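Another code of practice, and what it leaves out

The Clarnlow draft code for small robots in shared workrooms went out to members in June, and it runs to 90 clauses. I have read all of them, some twice. Most are sensible. A fair number say the same thing in different words, and I am still not persuaded that a longer code makes for a safer bench.

Take clause 3, on cables. It wants every loose lead within reach of a moving arm "managed appropriately". Managed how? Wubit Birhane asked at the Bellgate meeting and was told this was left to local judgement. Local judgement is what we had before anyone wrote a code.

The section on pretend kitchen tasks is no better. It says objects should be "representative of intended use", then allows toy food without a word on weight or grip. A gripper that copes with a toy carrot has told you very little about a real one, and I would like to see that written down before someone puts it in a sales leaflet. Nuno Godinho thinks I am being unfair and that toys are fine for early trials. He may be right about early trials. The draft doesn't say when early stops.

I do like the part on logging failed attempts. If a team reports 1000 tries, it must report how many went wrong, and who stepped in. Good. Let's see whether anyone keeps to it.

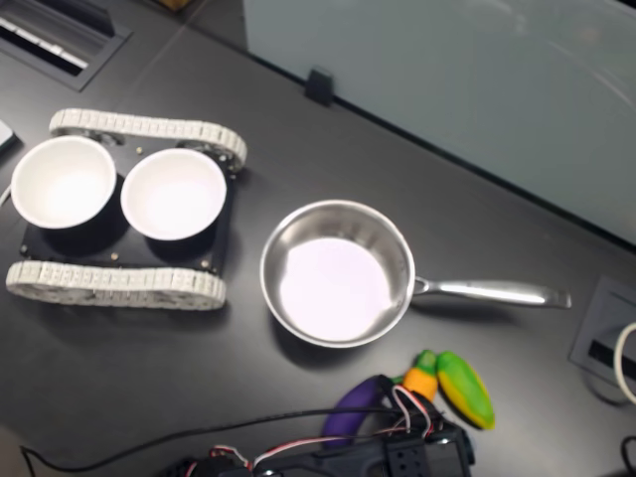
Who is responsible for checking the bench before a run starts?

The person who starts the run, under clause 12 of the draft, even if someone else laid out the bench.

Comments go to Letay Adugna before the end of the month. Please quote the clause number.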